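Closau Veterinary Group – news from the practice

Winter opening and the new surgery list

From December the surgery list moves to the mornings. Animals booked in for an operation should arrive between 8am and 8.30am, and most will go home the same afternoon. Consultations run from 10am as before. The change follows a trial over the autumn, when owners told us they would prefer one early drop-off to a long wait after lunch.

Please give no food after 9pm the night before. Water can stay down until you leave the house. Rabbits and guinea pigs are different and should be fed as normal right up to the appointment – bring some of their usual greens along, as they often refuse ours.

Bernardo Correia is running the list with Matilde Matos, who joined us from the Wasilewska practice in the summer. Matilde takes most of the soft tissue work and will also be seeing farm dogs at the Fletitz branch. If you would like to speak to either of them before an operation, ask at the desk and they will ring you back after evening surgery.

Looking after stitches at home

We get more telephone calls about stitches than about anything else, and many of them come in the first two days. Some redness along the line is normal, and so is a little swelling. The wound should be a bit calmer each day. Check it morning and evening in good light, and wash your hands first.

Ring us if the redness is spreading, if there is any smell or discharge, if the edges have come apart, or if your pet seems dull and is off its food. A missing stitch isn't always a problem but we would like to know about it. Out of hours, the same number puts you through to the duty vet.

Do not bathe the wound or put cream on it unless we have asked you to. Human antiseptics can sting and some are poisonous to cats. Tea tree oil should not be used at all.

The collar stays on, including at night and including when you are in the room. A dog can undo a row of stitches in the time it takes to answer the door. If the plastic cone is causing trouble we have soft ones and body suits to try on at the desk, and you can bring them back if they don't suit.

Dogs should be walked on the lead only, with no stairs or jumping in and out of the car if you can help it. Cats stay indoors. We usually see everyone again after 5 days for a check, which is included in the price of the operation. Skin stitches come out later, and we will give you the date when you collect.
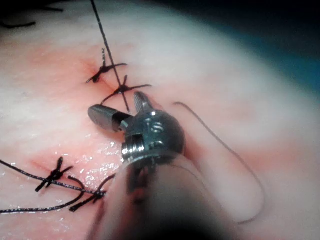
Pet health plan

The monthly plan now has 333 members across both branches. It covers yearly vaccinations, flea and worm treatment and two nurse checks, and takes 10 per cent off food. The price stays the same until the spring. Members who pay by standing order don't need to do anything. If you have changed your bank since last year, please fill in a new form.

Lucía Pacheco has taken over the plan from Fulgencio Carrasco, who is now looking after orders and insurance claims. Claims sent directly to the insurer need a signature from us first, so allow a week for those.

Car park

The bottom half of the car park will be closed while the drain is replaced. Herusix are doing the work and expect to be finished before the holidays. There is space for large vehicles and trailers on the lane side, but please don't block the gate to the field – Cristóvão Bettencourt has sheep in there and needs to get through with the feed.

If your dog is nervous of machinery, wait in the car and telephone reception. We will bring you in by the side door.

Repeat prescriptions

Two working days' notice, please, and three over the holidays. Orders can be left on the answerphone at any time. Say your surname, the animal's name and which branch you will collect from.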